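I finally dealt with the bathroom shelf, and by "dealt with" I mean I pulled everything off it onto the floor and then sat there for a while eating crackers.

We moved into the Stestham place in May, and I swore I'd unpack the toiletries properly. I did no such thing. They went from the moving box straight onto the shelf, cartons and all, and every time I bought something new it got shoved in front. The shelf is deep, so it took it. And took it. I found a hair mask from two apartments ago!

What got me going was a flyer from Pritala, the refill shop over in Skidham. They take clean flattened cardboard now, on top of the usual jars and bottles, and for every bag you bring in they knock 89 cents off a refill of hand soap. I know, 89 cents. But I like their hand soap (the Işık one, with the orange peel smell) and I am very easily motivated.

So my system, if you can call it that, was this. Old cloth down first, so I wasn't picking crumbs of dried toothpaste out of the rug for a week. Tubes and bottles out of their cartons and into the sink for a wipe. Cartons squashed flat if they were worth saving. Anything ripped, sticky or just plain sad went to the trash. I gave myself 20 minutes on the kitchen timer, ran right over it, set it again, and then stopped pretending.

Why do we keep the boxes at all? I do it with everything. Toothpaste, face cream, band-aids. I think I believe that one day I'll need to read the back of one. I have never once read the back of one. And the boxes take up twice the room of the thing inside, so half of what I thought was a full shelf was really cardboard and air.

The toothpaste boxes were the worst of it. I go through phases with toothpaste and I hang on to the ones with nice lettering, which is how you end up with a blue box that's been creased so many times the white shows through in cracks.
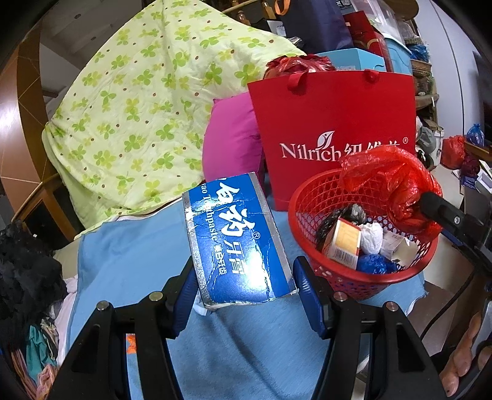

Pritala wrote back when I asked about the shiny kind, and the answer was that glossy cartons are fine as long as there's no plastic film on them, and to tear a corner if you can't tell. If it rips clean, it's paper. If it stretches, leave it home.

So I went back through my stack tearing corners like a maniac. I lost a couple to the stretch test, both fancy soap boxes, and I was a little hurt.

The shelf has 2 rows now and I can see the back wall. Next up is the cabinet under the sink, where I'm pretty sure something has leaked.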